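Irnstead Student Robotics Club
Progress report to the Esar fund, November

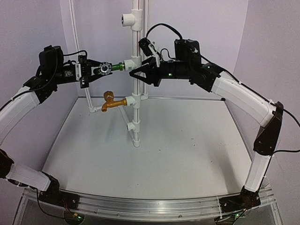
The two arms at the pipe column, with the left gripper on the coupling.

The club has logged 398 practice runs on the plumbing task since the last report, out of 560 planned. One arm handles the fitting and the green pipe section while the second works from the other side of the column. Faucet work has not started.

Six students now run sessions without help. Alignment at the T-fitting is still the main problem - small errors in the approach angle stop the thread from catching. We are rewriting that step before the Ellunent contest.

Spending stands at $705, mostly spare fittings and cable. We ask to move the unused travel money to a second set of gripper fingers.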